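Lunham opens its guest rooms in October, and I can't wait to show you around

Hi, I'm Nadiia Hrytsenko, and after two years of plaster dust I finally get to write this one! Lunham, our little guesthouse above the old Gál bakery, starts taking bookings in October. We have five rooms, one very long breakfast table and a garden that still needs some love (come back in spring).

I wanted the place to feel like staying with a friend who owns good towels. So I spent far too long on the small stuff – the bedside lamps, the hooks, the mugs. My sister says I sent her 50 messages on color alone, and she's probably right.

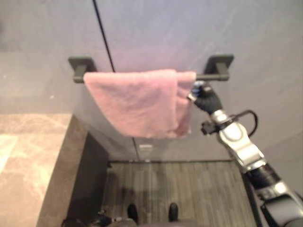

Pink towel on a charcoal bar, set against clear glass.

Breakfast runs until 11 a.m. and there's no rush. The bread comes from downstairs, the jam comes from my aunt, and the coffee is strong. Dogs are welcome in two of the rooms, so just tell me when you book.

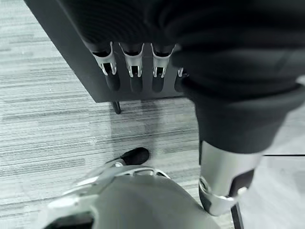 Lunham News, No. 2

The floors upstairs are carpeted, so late arrivals won't wake the whole house. Parking is behind the building, through the green gate.

Writers and editors who'd like to stay a night before we open can drop me a line at the Lunham front desk. I'll put the kettle on!

Press contact: Nadiia Hrytsenko, Lunham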